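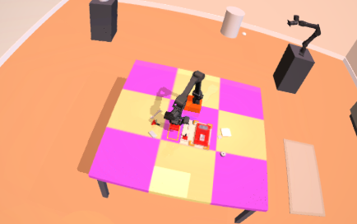
## 3. Study area and methods

### 3.1 The two towns

Gullton and Valtport sit on opposite banks of the lower Cai. Same rainfall, same hard water, same bus company. What differs is how kitchen waste gets picked up. Gullton has had a weekly food caddy round for years. Valtport has a fortnightly one, and a fair number of streets there still put everything in the one bin. That gap is the reason we picked the pair.

We left out the flats above the shops on both sides. Shared bins, no way of tying a bag to a household. Also left out: the caravan park at the Valtport end, which fills and empties with the season and would have swamped everything else in May.

### 3.2 Households

Letters went to 3658 addresses. Of these, 897 sent back the first form and agreed to have their waste weighed. Lower than hoped, though not far off what doorstep studies tend to get. Reminder cards helped a bit in Gullton, hardly at all in Valtport. We did not pay people. Each household got a spare roll of caddy liners at the end.

The form asked for the number of people living at home, whether anyone was home at midday, how often they shopped, and what they thought they threw away. The last question came before any weighing – asking it afterwards would have given us the weighed answer back with a bit of rounding.

### 3.3 Weighing

Bags were picked up on the normal round and taken to the Grimedent depot, where they were opened and sorted by hand into bread, cooked leftovers, raw vegetable and fruit, meat and fish, dairy, and a last group for anything we couldn't name. Tea bags and coffee grounds went in a seperate tub and are not counted in the totals. Peelings are counted, but flagged as not meant to be eaten. Orange peel, banana skins, onion skins, same treatment. Potato peel caused arguments. In the end we called it not edible throughout, which is probably too kind to some households.

Each group was weighed twice on the same scale and the mean taken. If the two readings were more than a few grams apart, a third was done and the odd one dropped. Scales were checked every morning against a known weight. Bags that had split on the lorry were thrown out of the count for that week, and the household kept in for the others.

Liquids are a problem we did not solve. Milk and soup go down the sink and never reach a bag. A kitchen diary would catch some of this, so 139 households kept one alongside the weighing. Diary entries are used in Section 5 only, and should be read with care. People forget. People also tidy up their habits when they know they have to write them down, and the diary homes may well have wasted less than they would of done otherwise.

### 3.4 Missing weeks

Most gaps were holidays. We treated an empty caddy as missing if the household had told us it was away, and as a true zero if it had not. Some of those zeros must be wrong. Running everything again with all zeros taken out moved the town figures slightly upwards and left the order of the food groups alone, so we kept the simpler rule.

A further 19 households dropped out after the first weighing. Reasons given were moving house, illness, and in a few cases not liking the idea of strangers going through the bag. Their first-week weights are kept in Table 2 but not in anything that compares weeks.

### 3.5 Comparing the towns

Weights are given per person per week. Household size was taken from the form and not updated, so a new baby or a grown-up child coming home won't show. We compared medians, as a handful of very heavy bags (freezer clear-outs, mostly, going by the packaging) pulled the means about too much to be useful. Bread is reported on its own as well as in the total. It was the group where guess and weight were furthest apart in both towns.

Saturday rounds in Valtport ran later than the rest and the bags stood longer. Some drying out is likely, mainly in the bread and the leaf vegetables. No correction was made for it. We note it again where the Valtport vegetable weights are given.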